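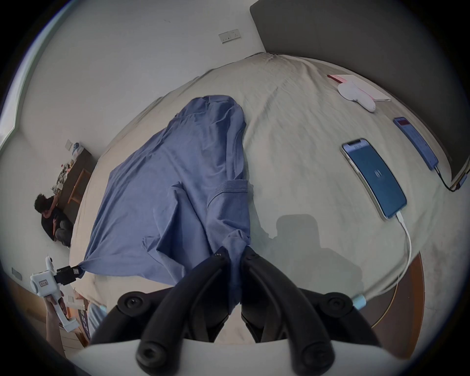

Folding shirts on the bed vs. on a table

drustico_dan
OK, settle something for me. I do all my folding on the bed and my sister says that's why my T-shirts look like I slept in them. I think it's the cotton! Plain cotton tees wrinkle if you so much as look at them. She bought me a Wemix folding board and it's been behind the door since July. Anybody else a bed folder?

Joshi829
Bed folder for life. You've got all that space, you can spread a shirt out completely, and my back thanks me. But you do have to get it FLAT first. If you start folding while the top half is still bunched up, you're just folding the wrinkles in and pressing them there.

mminka8
Disagree, sorry. A mattress gives under your hands, so you can't smooth anything properly. You push and the sheet moves with you. I switched to the kitchen table (clean towel down first) and my shirts look so much better in the drawer.

drustico_dan
My kitchen table has a sewing machine and two weeks of mail on it, so that's out. How do you get the sleeves right? Mine always end up flopped over the front with a crease across them.

Joshi829
Shoulders first! Pick it up by both shoulder seams, give it one good snap, lay it face down, then pull the hem straight. Sleeves go back last. If one is folded over the front when you put it down, pick the whole thing up again — don't try to drag it out from underneath.

Miłosz Marciniak
I worked in the laundry at a small hotel for 8 years and we folded on tables, but at home I use the bed like everyone else. The surface matters less than how long the shirt sat in the basket. Take them out while they're still a little warm and most of this goes away.

mminka8
Fine, I'll give you the basket thing. Still not giving up my table.

nondadard_fan
I roll mine. 8 shirts in a drawer that used to hold five, and I don't care about a crease or two.

drustico_dan
Rolled shirts look like sausages to me, but OK. Tried the shoulder snap on a blue one just now and it's a lot better. The neck still goes wavy though. Is that just an old shirt?

Joshi829
Probably the shirt. Once the neckband stretches you can only pat it down and hope.

Related threads
Fitted sheets: fold or stuff? (941 replies)
Is the Wemix board worth the closet space?
Where do you put clothes you've worn once?
Drawer dividers that don't slide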